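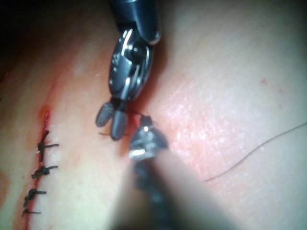
Stock levels for thread and other cut-length consumables have been wrong in Prorum after the overnight import from the Sunavport store. The fault shows only on lines that are bought in one unit and used in another. Gloves, trays and anything else booked out by the box are correct. Suture thread is the worst affected: it arrives on reels and is used in pieces, and a short length like the dark one running out from between the jaws has to be booked as a fraction of a reel. Prorum is recording each of those fractions as a whole reel, so the thread lines fall to zero within a morning and the reorder job fires.

Raised by: Arnar Ravn, Jellville stores
Assigned to: Stelios Stergiou
Priority: medium, raised to high on second report
Component: Prorum, nightly import and reorder job

Steps to reproduce
Open any stock line with the purchase unit set to reel and the issue unit set to metre. Book out 0.5 metres. Wait for the nightly import, or run it by hand from the admin page. The line goes down by one reel.
Expected: the line goes down by half a metre.

09:10 Arnar
Screen export attached for the black thread line. Opening balance four reels, closing balance nil, four issues booked, all under a metre. The shelf still has all four reels on it and only one has been opened. Please stop the reorder job first if you can. We already have a duplicate order in from this.

09:35 Stelios
Reorder job paused for Jellville only. Sunavport and Wuisan are left running – neither has reported a wrong balance. Can you confirm whether the issues were booked on the handheld or at the desk?

09:50 Arnar
Handheld for three, desk for one. Same result for all four.

10:40 Stelios
Not the handheld, then. Checked the raw issue records. Quantities are stored correctly as decimals, with the unit held in its own column. The error comes in at import. Logs from last night show the unit lookup service returned a 503 part of the way through the run. The importer retried once, got the same reply and carried on with the unit field blank. A blank unit is treated as the purchase unit, and the quantity is then rounded up to the next whole number. That gives one reel per issue.

11:05 Stelios
The importer sends rows in batches of 1,000. Last night's file had about 4,000 rows, and the first batch went through with units intact. Thread and tubing come late in the file, which fits the pattern you reported. Boxed items in the later batches also lost their unit, but their purchase and issue units are the same, so the balances came out right.

11:20 Arnar
Understood. Is the previous night affected as well? The practice pad cover film looks low to me and that is also on a roll.

11:45 Stelios
Yes. Same 503, later in the run. Film is affected, thread is not. 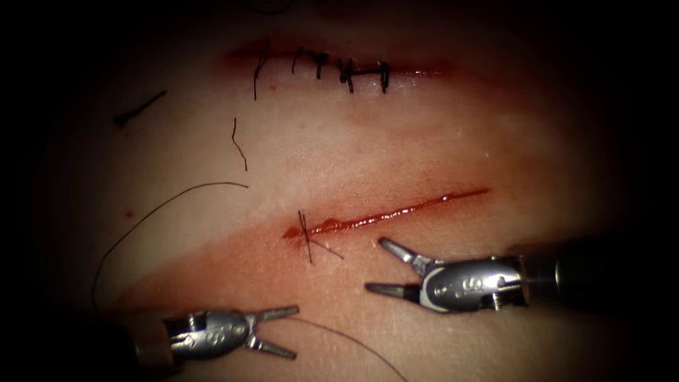

Practice pad, upper incision closed with black interrupted sutures.

13:30 Stelios
Cause of the 503 found. The lookup service has a limit of 80 open connections, and the importer opens a new one for each row without closing the last. It worked until Wuisan's stock was added to the same run in December. Before that the file was short enough for idle connections to time out as fast as new ones were opened.

Changes made on the test server:
Importer now keeps one connection open per batch.
A failed lookup stops the batch and marks it for retry. The unit is never left blank.
Rounding up is switched off for any line with a decimal issue unit.

14:15 Stelios
Re-ran both nights' files on test. No 503, no blank units. The black thread line closes at just under four reels. Arnar, please check the film line against the roll before I touch live.

15:00 Arnar
Measured the film. Test figure is within a few centimetres of what is on the roll, and we do lose a bit at each cut. Happy with that.

15:20 Stelios
Change applied to live. Balances for the affected lines have been rebuilt from the issue records, so there is no need to enter corrections by hand. If you have already entered any, reverse them or they will count twice.

15:40 Arnar
I had entered one, for the thread. Reversed. Duplicate order cancelled with the supplier by phone, but it still shows as open in Prorum.

16:05 Stelios
Open order closed from this end. Reorder job stays paused at Jellville until tonight's import has been checked.

08:25 Stelios
Import completed, all batches first time. Reorder job back on for Jellville. It raised one order, for gloves.

08:40 Arnar
Gloves are correct, we are low. Fine to close.

Status: resolved
Follow-up: separate ticket to be raised for the connection limit on the lookup service. Owner: Stelios Stergiou.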